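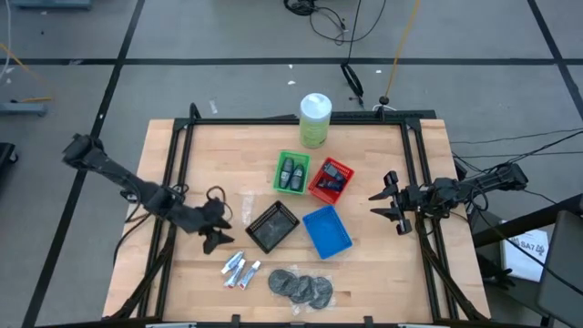 Four small baskets in four colours, one of them empty.

Sorting things into groups

Sorting means putting objects that share a property into the same group. A property is something you can check, such as size, shape, material or use. The rule for sorting is called the criterion. It should be chosen before anything is moved.

Start with the containers. In the photograph the green basket holds two spray bottles and the red basket holds one item in a blister pack. The black basket and the blue basket stand nearby, and the blue one is empty. Each basket is a different colour, so each can stand for a different group.

Still on the table are a canister of wipes, three small tubes and a clear plastic bag with three dark grey discs in it. Where could they go? The answer depends on the criterion.

If the criterion is shape, the canister is a cylinder and the discs are round and flat. If it is packaging, the bag of discs could join the blister pack, as both are wrapped goods. If it is size, the three tubes make a group of small things. An object can belong to one group under one criterion and to a different group under another.

A blister pack is a package with a clear plastic shell, shaped to hold the goods inside. A canister is a container, usually round, with a lid.

Try it at home

1. Collect 9 clean, safe objects. Leave sprays and medicines to an adult.
2. Write down one criterion.
3. Label a box for each group.
4. Place every object in a box.
5. Empty the boxes and repeat with a new criterion.

Record both results in a table. Mark any object that changed group.

Words to know
Property: something about an object that can be checked.
Criterion: the rule used for sorting. The plural is criteria.

Text: Carys Trevor. Checked by Petro Kravets. Landeg Junior Science, sheet 72.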